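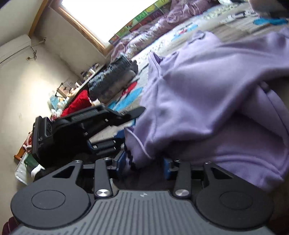 LUNLEY - CAST AND CREW CALL
Low budget horror feature, shooting nights, April

Posted by: Dariusz Malinowski, producer (Zalewska Pictures)

Quick one as we're behind on this. Two people dropped out, one got a better gig, good for her. So we need cast AND a few crew, and we need them soon. Please read the whole thing before you write in.

The movie
Lunley is a slow, quiet horror. Feature length. A retired ferry pilot rents out the top floor of his house to a woman who says she grew up there. She didn't. He knows she didn't. He lets her stay. Most of it is two people in a kitchen. Very little blood, one nasty scene with a well. Written and directed by Remigiusz Ostrowski, his second feature after Gridard, which played a few small festivals and then went straight to streaming. If you've seen it you know the pace. If you haven't, there's a link in the reply email.

Cast wanted

INES - lead, playing age 30 to 40. In almost every scene. Needs to be able to hold a long take without doing much. Some singing, badly is fine. One scene in cold water up to the waist, stunt coordinator on set.

THE SISTER - supporting, playing age 35 to 50. Five shooting days. Shows up late in the movie and has to be scarier than everything before her while being perfectly nice. Fun part. Whoever gets it will steal the thing.

NEIGHBOR - any gender, 60 plus. Two days. Mostly seen through a fence. Has one speech and it's a long one.

PARTY GUESTS - background, 10 people, one night only. Bring your own dark formal clothes. No logos, no bright white, no stripes.

The pilot is cast already (Fermín Acuña). Please don't submit for him, we keep getting tapes.

Crew wanted

Second assistant camera. Some experience, doesn't have to be features. You'll be working under Tadeusz Czarnecka who is patient but likes his labels neat.

Boom operator. Low ceilings, creaky floors, a lot of whispering. You have been warned.

Script supervisor. Really need this one. We shoot out of order and the kitchen changes a little bit every day of the story, on purpose, so someone has to keep hold of it.

Production assistants, no experience needed. Driving license a big plus. Must be OK with stairs and with being awake at 4 a.m.

Dates and hours
Three weeks of nights in April, six nights on, one off. Call is usually 5 p.m., wrap before sunrise. Rehearsals for Ines and the Sister the week before, daytime. Party scene is on a Wednesday, exact one confirmed once the location signs off.

Where
A house outside town, full adress goes to people we book. Shuttle from the station at call and after wrap. Parking is tight so share rides if you can.

Money
Paid. Not a lot. Cast get a flat 219 a day, same rate for every speaking part, lead included. Crew rates depend on the job, ask and we'll tell you straight. Background gets a flat fee for the night plus dinner. Hot meal every shift, vegan option, real coffee. Travel covered from the station, not from further away, sorry, can't stretch to it.

How to apply
Everything goes through Flikby. Search for call number 2709 and hit apply. No email attachments please, the inbox is full and they bounce.

Actors: one photo, a resume, and a self tape under two minutes. Tape can be anything you like but no screaming. We've had so much screaming. Read something dull and make us lean in. Phone is fine, plain background, get the sound right.

Crew: resume, two references we can call, and your availabilty for the full three weeks. If you can only do part of it say so up front, we can sometimes split a job.

Callbacks in person with Remigiusz and our casting person Đức Âu. You'll get sides the night before. If you can't travel we'll do it by video, no problem.

Any access needs, write them in the notes box. The house has steps at the front and the upstairs bathroom is tiny, but there's a ground floor room set aside and we can plan around most things if we know early.

We answer everyone, might take a few days. Please don't call the production office about your tape, it's one phone and I'm the one holding it.

Call closes when the parts are filled.

Dariusz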